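**Nanstead publishes a practice note on household tidying robots, and asks buyers to doubt the word "compliant"**

For release in June

TRAKACH – Nanstead, the independent review office for home automation, has published its practice note on robots that pick up after people. It runs to 584 clauses. Nanstead would have liked it shorter, and says so in the foreword.

The note was written after a review of 200 sales sheets for two-armed household machines. Most of them used the word "compliant." Few said compliant with what. Several cited rules written for factory cells, where a fence keeps people out and the parts arrive in the same position every time. A living room has a sofa, a glass door and whatever got dropped on the floor last night.

Nanstead's view is that tidying claims should be tested on the dull jobs. Picking up small things from floor level is one. Working at a wastebasket is another, and the note gives it a chapter, because a bin is where a machine has to know what is trash and what is not. Simulated homes are accepted for the first stage of testing, and only for that stage.

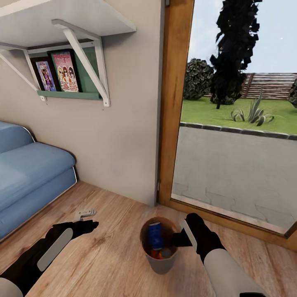 Gediminas Pärn is not convinced that even the first stage deserves a place in a standard. In a written response to the draft, Pärn argued that a simulated can never has a sticky bottom, that a simulated bin never slides unless someone tells it to, and that a vendor who is allowed to start in software will try hard to finish there. He asked for the whole simulation chapter to be struck out.

Nanstead kept the chapter and rewrote it. The final text says that a simulated result may be used to turn a machine away, but may not be used to approve one. Any figure taken from simulation has to be labeled that way on the same page, in type of the same size. A footnote does not count.

The rules on room layout were also tightened. Under the old draft, a vendor could choose its own test room, and the rooms chosen tended to be small and bare. The note now asks for an open-plan space with furniture left in normal use, more than one kind of seating, at least one glazed door, and items left on the floor at different distances from the machine. Chairs stay where the household would leave them.
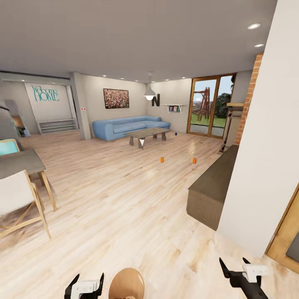 The travel path must be recorded along with the pickup. A machine that reaches every item but crosses the room in a way that would knock over a toddler has not passed anything. Nanstead found no sales sheet in its review that gave a figure for this.

Each task is to be run 100 times in the simulated room and 400 times in a physical one. Failed runs are published with the rest. A run stopped by the operator is a failed run, whatever the operator's reason – a point that drew more complaints from vendors than any other clause.

Two-armed work gets its own section. If both grippers are holding something, the note asks for a stated rule on what each one does when a person walks in: hold, lower or stop. "Let go" is not on the list. Bottles are treated separately from cans and small loose items, since a bottle may break or may not be empty.
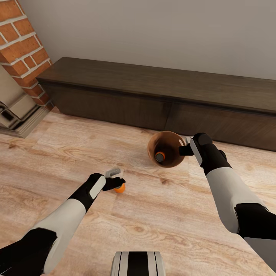
Does following the note make a home robot safe?

It makes the claims about the robot easier to check. Safety in a given house still depends on the house, the people in it and the upkeep of the machine, and Nanstead will not issue a badge or a seal that suggests otherwise.

The note is voluntary. Xolalpa and Muvside have both agreed to report against it for one year. Nanstead welcomes that and will wait for the reports before saying more – voluntary rules in this field have a poor record, and two signatures on a page are not data.

Comments on the note are open until 5 p.m. on the last working day of the month and will be published in full with the sender's name. The text is free to read at the Trakach office, and printed copies can be requested from the front desk.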